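Accueil > Magazine > Photographie > Conservation et tirage

Ce site utilise des cookies pour mesurer son audience. En poursuivant votre lecture, vous acceptez leur dépôt. Gérer mes préférences

Négatifs couleur : ce que la numérisation ne remplace pas

samedi 25 décembre 2021

Le négatif couleur présente un masque orangé intégré à l'émulsion. Ce masque compense les absorptions parasites des colorants cyan et magenta au moment du tirage sur papier chromogène. Il n'a jamais été conçu pour un capteur, et la plupart des défauts de teinte observés sur les scans d'amateurs viennent d'une inversion qui le traite comme une simple dominante à soustraire.

L'atelier Urrego, installé à Workton, numérise des fonds familiaux et des archives de studios de portrait. Sa chaîne repose sur une source à trois bandes étroites, rouge, verte et bleue, déclenchées séparément. Chaque vue donne lieu à 3 expositions monochromes, recombinées avant inversion. Le gain est surtout sensible dans les tons chair, où une source blanche mélange les couches et oblige à des corrections locales.

L'opération prend du temps. Un film de 36 poses occupe un poste pendant 56 minutes, dépoussiérage compris. Le logiciel Udeck, que l'atelier emploie pour l'inversion, travaille sur la densité et conserve le fichier linéaire d'origine à côté du fichier interprété. Ce double archivage alourdit le stockage – il permet en revanche de reprendre l'interprétation sans ressortir le film. 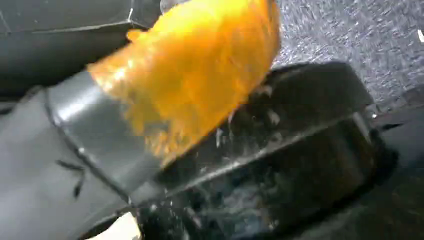 Matière orange translucide, à l'aspect froissé, serrée entre deux éléments gris.

Reste la question du support. Les colorants d'un négatif continuent d'évoluer dans l'obscurité, à une vitesse qui dépend de la température et de l'humidité relative. Le jaune et le cyan sont en général les premiers touchés, dans des proportions variables selon l'émulsion et le traitement. Un scan fixe un état du film à une date donnée ; il ne restitue pas les densités perdues avant cette date.

Chez Sudomo, laboratoire qui conserve les films de ses clients, les bandes sont coupées par 6 vues et glissées dans des pochettes en polyester sans plastifiant. Les anciens feuillets en PVC sont écartés dès réception. Le stockage se fait au froid, en boîtes fermées, avec un retour progressif à température ambiante avant toute manipulation. Une ouverture prématurée provoque de la condensation sur la gélatine.

Côté tarifs, la numérisation à trois bandes n'est proposée qu'à partir de 100 vues. En deçà, le réglage initial pèse trop lourd dans le coût unitaire. Les deux ateliers prévoient de revoir leur grille en janvier, avec une option limitée aux planches-contacts – suffisante pour identifier les images à traiter en haute définition.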